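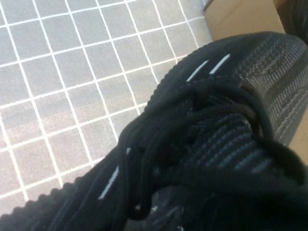

Round laces never stay done up, according to one reader of these pages, and anyone with a knitted shoe should swap them for flat ones on the day of purchase. We get a version of this complaint at the counter most weeks.

Knit Shoes: Gallery and Notes
Testamari Shoe Repairs, Clellitier

Knitted trainers now make up a large part of what comes into the workshop. They are light and comfortable, and they wear differently from leather or plain canvas. The notes on this page cover the parts customers ask about most. They apply to knitted shoes in general, whatever the make.

Black knit trainer, close up on the laces
Ribbed black knit with round cord laces and grey striping on the side. There are small white reflective marks in the knit.

Laces
Round cord slides more easily than flat lace, and a glossy round cord slides most of all. The usual cause of a knot coming undone is a granny knot. If the bow sits along the length of the shoe and not across it, the two halves of the knot have been tied in the same direction. Reverse the first half and the bow will lie flat. Try that before buying anything.

If you still want flat laces, measure the old ones first. Take them right out and lay them straight on a table. A lot of adult trainers with 7 pairs of eyelets take a 130 cm lace, but the loops on a knitted shoe are often set closer together and a shorter one will do. Kumarasinghe on the market square sells laces by the pair and will cut to length and fit new tips while you wait.

Don't pull a new lace through with the shoe squashed flat. Open the top up with your fingers and feed the tip through each loop in turn. On some shoes the loops are part of the knit, and a sharp or split tip will catch and drag a thread.

Tangles
Long laces left loose in a bag or cupboard will work themselves into a lump. Pick at the loosest loop and keep the ends free. Pulling both ends tightens whatever is in the middle. A blunt knitting needle is the best tool we have found for a hard knot in round cord. Please leave scissors alone until you have given up completely.

The knit
Dust and lint settle between ribs and show up plainly on black. A dry nailbrush, soft bristle, used along the rib, lifts most of it. For mud, wait until it has dried through, brush, then wipe with a cloth wrung out in cool water and a little washing-up liquid.

We use Jilix foam on the bench for the whole upper. It goes on with a sponge, is left for a minute or two, and comes off on a towel. It does leave a ring if you only treat one spot, so do the panel from seam to seam.

Keep knitted shoes off the radiator. Stuff them with plain paper, change the paper once, and allow 48 hours in a room with some air moving through it. The top may feel dry well before the padding underneath is.

Snags
A pulled loop should never be cut. Work it back through to the inside with a fine crochet hook, then ease the knit from side to side until the slack has gone. If the thread has already broken, stop wearing the shoe and bring it in. A small ladder can be closed from the inside with matching thread. A hole over the big toe joint can be backed with a stretch patch, but the repair will show.

Stripes and reflective marks
Grey striping that is woven into the fabric can be cleaned the same way as the rest. Printed striping needs more care and should only be dabbed. To tell which you have, look at the inside of the shoe if there is no lining. Woven patterns usually leave some trace on the back.

Reflective thread and tape both go dull with scrubbing. Wipe them with a damp cloth and nothing stronger. We can't restore the shine once it has worn off. We can stitch a new reflective tab to the heel, and several people who run after dark have had this done.

Colour
Black knit fades to brown or dark grey, usually first at the toe and around the collar. Dye is possible on some fibres and a waste of money on others. Most sports knits are polyester and won't take ordinary shoe dye. We will test a patch inside the tongue before quoting.

Comments

"Reversed the first half of the knot as suggested. Ran home along the canal and they were still tied at the gate."

"Can knitted shoes go in the washing machine?"
Reply: Some makers allow it and the label or box will say. Laces and insoles out first, cold wash, no spin. We don't machine wash anything in the shop.

"Do you stock black round cord in longer lengths?"
Reply: Yes, and dark grey. We bought in 3,000 metres on the reel in August, so there is plenty. Bring an old lace with you and we will match the thickness.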